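Chapter 9
Showing the Robot What You Mean

Terms introduced in this chapter: demonstration, kinesthetic teaching, teleoperation, waypoint, operator variance, coverage

Most sales material for robot arms contains some version of the sentence "no programming required." You take hold of the arm, or you drive it from a controller, and the machine learns the task from you. Readers who have worked through Chapter 8 will have reason to be suspicious. Somebody still has to decide where the task starts, where it stops, and what counts as having done it. Moving those decisions out of the code and into a person's hands doesn't get rid of them. It mostly makes them harder to find afterward.

Consider a trial run at a small food-packing firm, Suven, in March. The job was to lift slices of fruit from a board and drop them into a container. Henk Kramer, the line engineer, recorded 30 demonstrations by remote control, and the system trained on them placed the fruit well enough that a date was set for the line. Then a second operator recorded 41 more, and the results got worse. Kramer had always come in from above and closed the gripper late. His colleague came in at an angle and closed it early. Both methods were fine when a person did them. The system, given both, tended to land in between, at an approach neither of them had ever used.

The usual advice at this point is to collect more data. Suven did, up to 443 demonstrations, and things improved. Whether they improved because of the number or because the two operators had by then agreed on how to pick up a slice is a question the firm's own records can't answer. We will see this pattern again in the Murkia case in Section 9.4, where the records are better and the answer is less flattering.

There are two broad ways to show an arm a task. In kinesthetic teaching, you push the arm itself through the motion. You feel the weight and the joint limits, but your body is in the workspace, and often in the camera's view. In teleoperation you stay out of the way and steer from a distance, and you give up most of your sense of touch -- a serious loss when the object is soft or slippery. Neither is "natural," whatever the brochure says. Anyone who doubts it should try to pick up a slice of lemon with two stiff fingers while watching from across a table.

As you read, keep three questions in mind. Who gave the demonstrations, and did they agree with each other? What did the operator know that the sensors did not record? And when a result is reported, was the table laid out the same way in the test as it was in training? A surprising number of published success rates fall apart on the last one.

Section 9.1 begins with the workspace, before anyone has touched a controller.

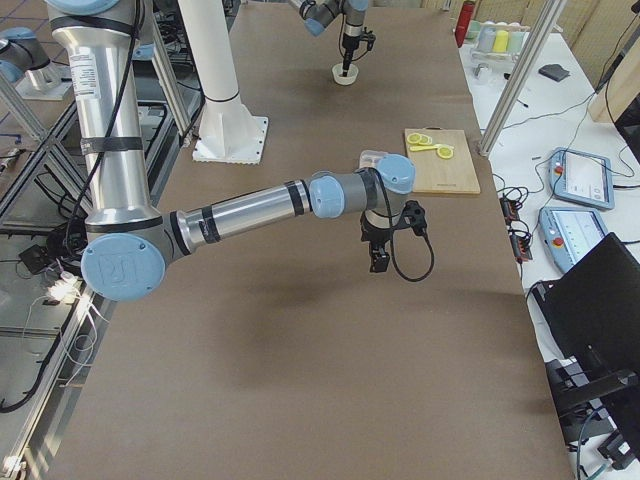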